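연구소 소식 | 8월호

CPU 한 개를 소켓에 앉히는 일, 로봇에게 맡겨 보기

데스크톱 컴퓨터를 직접 조립해 본 분이라면 CPU를 소켓에 올려놓던 순간을 기억하실 겁니다. 숨을 참고, 모서리의 삼각형 표시를 두 번 세 번 확인하고, 손가락에 힘을 빼고 가만히 내려놓지요. 저희 팀은 올해 상반기 내내 바로 그 순간에 매달려 있었습니다. 사람은 2초면 끝내는 동작인데 로봇 팔에게는 얼마나 까다로운지, 그리고 그 까다로움을 어떻게 줄여 가고 있는지 이번 호에서 조금 길게 적어 보겠습니다.

과제 이름은 Pilik입니다. 분해와 재조립을 한 흐름으로 다루는 조작 정책을 만드는 것이 목표이고, 첫 대상으로 고른 것이 중고 데스크톱 본체입니다. 왜 하필 중고냐고 묻는 분이 많은데, 새 부품만 쓰면 모든 것이 너무 반듯합니다. 오래 쓴 본체는 케이블이 제멋대로 휘어 있고, 고정 프레임의 뻑뻑함도 기계마다 다릅니다. 현장에서 로봇이 만나게 될 물건이 그런 물건이니 처음부터 그쪽으로 가기로 했습니다.

작업 순서는 이렇습니다. 옆판을 떼어 낸 본체를 작업대에 눕혀 두고, 부품은 옆에 놓인 3D 프린트 트레이에 자리를 정해 둡니다. 로봇은 트레이에서 CPU를 집어 들고, 열려 있는 소켓 위로 옮긴 다음, 방향을 맞추어 내려놓습니다. 이어서 고정 프레임을 닫고 레버를 걸면 한 회가 끝납니다. 글로 쓰면 세 줄인데 이 세 줄에 반년이 들어갔습니다!
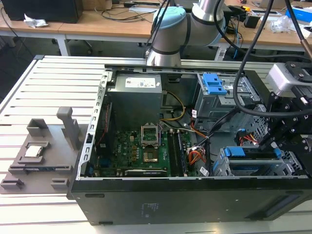
접촉조작연구팀 · Plovaneo 로보틱스 연구소

제일 애를 먹은 구간은 마지막 몇 밀리미터입니다. 팔이 소켓 위까지 가는 것은 카메라만으로도 충분합니다. 그런데 CPU가 소켓에 닿기 직전이 되면 그리퍼가 시야를 가리고, 금속 표면은 조명을 그대로 튕겨 내고, 영상에서 쓸 만한 정보가 뚝 떨어집니다. 초기 정책은 여기서 그냥 용감하게 눌렀습니다. 핀이 휘었고요. 연습용 메인보드를 담아 둔 서랍이 금방 비었습니다.

그래서 방법을 바꿨습니다. 큰 이동은 영상 기반 정책이 맡고, 접촉이 예상되는 높이부터는 손목의 힘 신호를 함께 읽는 짧은 정책으로 넘깁니다. 뒤쪽 정책에는 목표 위치를 직접 알려 주지 않습니다. 대신 "지금 느껴지는 힘이 이 정도일 때 사람은 어느 쪽으로 움직였나"를 배우게 합니다. 숙련된 사람이 원격 조작을 하면 CPU를 살짝 내려놓은 뒤 아주 조금 흔들어 자리를 찾는데, 이 흔드는 동작이 시연 데이터에 고스란히 남아 있습니다. 처음에는 손떨림으로 보고 필터로 깎아 냈습니다. 나중에 Fergal Kinsella 연구원이 필터를 끈 원본으로 다시 학습을 돌려 봤더니 안착 성공률이 눈에 띄게 올라가더군요. 그날 오후 연구실 분위기는 정말 좋았습니다.

시연은 모두 1163회를 모았습니다. 이 가운데 587회가 중간에 한 번 이상 어긋났다가 바로잡은 시연입니다. 예전 같으면 실패로 분류해서 버렸을 자료인데 이번에는 전부 살렸습니다. 모서리가 소켓 테두리에 걸렸을 때, 방향이 틀어졌을 때, 집는 순간 미끄러졌을 때 사람이 어떻게 빠져나오는지가 그 안에 들어 있으니까요. 깨끗한 시연만으로 학습한 정책은 한번 어긋나면 그 자리에서 같은 동작을 되풀이하는 버릇이 있었습니다. 어긋난 시연을 섞은 정책은 일단 들어 올리고, 조금 물러났다가, 다시 접근합니다. 옆에서 보고 있으면 꽤 침착해 보입니다.

평가는 학습에 쓰지 않은 본체로 120회를 진행했습니다. 본체 위치와 각도를 매번 조금씩 바꾸었고, 케이블은 일부러 정리하지 않았습니다. CPU를 소켓에 앉히는 단계까지는 저희가 세운 목표를 넘겼습니다. 고정 프레임을 닫는 단계는 아직 목표에 못 미칩니다. 레버를 누르는 데 필요한 힘이 생각보다 크고 보드마다 편차도 심해서, 어떤 보드에서는 끝까지 누르지 않고 멈추고 어떤 보드에서는 너무 일찍 손을 뗍니다. 상세한 수치는 보드 종류별로 나누어 정리하는 중이고, 논문 초고가 나오면 내부 게시판에 먼저 올리겠습니다.

메모리 모듈을 꽂는 작업도 같은 구조로 시험하고 있습니다. 메모리는 CPU와 성격이 정반대라서 재미있습니다. CPU는 힘을 주면 안 되고, 메모리는 힘을 주어야 들어갑니다. 같은 정책이 두 작업을 모두 해낼 수 있을까요? 지금까지 본 바로는 힘 신호를 읽는 앞단은 공유하고 동작을 내는 뒷단만 나누는 편이 가장 안정적입니다. 하나로 합친 모델은 CPU를 메모리처럼 누르려는 경향이 있어서 비상 정지 버튼 옆을 떠날 수가 없었습니다.

트레이 이야기도 조금 하겠습니다. 논문에는 한 줄로 지나갈 부분이지만 저희에게는 꽤 중요했습니다. 첫 버전은 CPU 자리가 지나치게 꼭 맞아서 그리퍼가 집어 올릴 때 트레이까지 같이 들렸습니다. 다음 버전은 너무 헐거워서 CPU가 자리 안에서 돌아갔고요. 여유를 조금씩 바꾸어 가며 여러 번 다시 뽑은 끝에 지금 치수로 정착했습니다. 도면은 Kirkton 공용 저장소의 치구 폴더에 있으니 필요한 분은 가져다 쓰세요. 출력할 때 서포트 설정을 기본값으로 두면 안쪽 모서리에 찌꺼기가 남습니다. 칼로 한 번 다듬어 주시면 됩니다.

데이터 기록 도구도 이번에 손을 봤습니다. Okafor라고 부르는 사내 도구인데, 영상과 힘 신호의 시각이 미세하게 어긋나는 문제가 있었습니다. 큰 동작에서는 티가 안 나지만 접촉 구간에서는 이 차이가 치명적입니다. 닿기 전 영상에 닿은 뒤의 힘이 붙어 버리면 정책이 엉뚱한 인과를 배웁니다. 지금 버전은 기록을 시작할 때 자동으로 시각을 맞추고, 어긋나면 화면에 경고를 띄웁니다. 예전 버전으로 모은 자료가 있는 팀은 변환 스크립트를 먼저 돌려 보시기 바랍니다. 자료가 많으면 밤새 걸릴 수도 있습니다.

다음 분기에는 두 가지를 하려고 합니다. 하나는 분해 방향입니다. 조립을 거꾸로 돌리면 될 것 같지만 그렇지가 않습니다. 레버를 풀면 프레임이 튀어 오르고, 오래된 메모리는 걸쇠를 젖혀도 잘 안 빠집니다. 다른 하나는 케이블입니다. 지금은 전원 케이블이 소켓 쪽으로 넘어와 있으면 사람이 치워 주고 시작하는데, 이것도 로봇이 스스로 밀어내고 작업하게 만들고 싶습니다. 휘어지는 물체는 그 자체로 큰 주제라 욕심내지 않고, 우선은 옆으로 밀어 두는 동작 하나만 제대로 해 볼 생각입니다.

원격 조작 시연에 참여해 주실 분도 계속 찾고 있습니다. 컴퓨터 조립 경험은 없어도 괜찮습니다. 처음 해 보는 분의 시연이 의외로 귀합니다. 익숙한 사람은 잘 하지 않는 실수를 하고, 그 실수를 자기만의 방식으로 수습하시거든요. 조작 장치에 손이 익을 때까지 연습할 시간을 따로 드리고, 연습분은 데이터에 넣지 않습니다. 오후 2시 이후면 대체로 장비가 비어 있으니 팀 메일로 편한 시간을 알려 주세요.

못 쓰는 메인보드도 환영합니다. 전원이 안 들어와도 되고 핀이 몇 개 휘어 있어도 됩니다. 소켓 고정 프레임이 제대로 열리고 닫히기만 하면 저희에게는 훌륭한 연습 상대입니다. 실험실 문 앞 상자에 넣어 두시고, 어느 기종에서 나온 것인지 메모만 한 장 붙여 주세요.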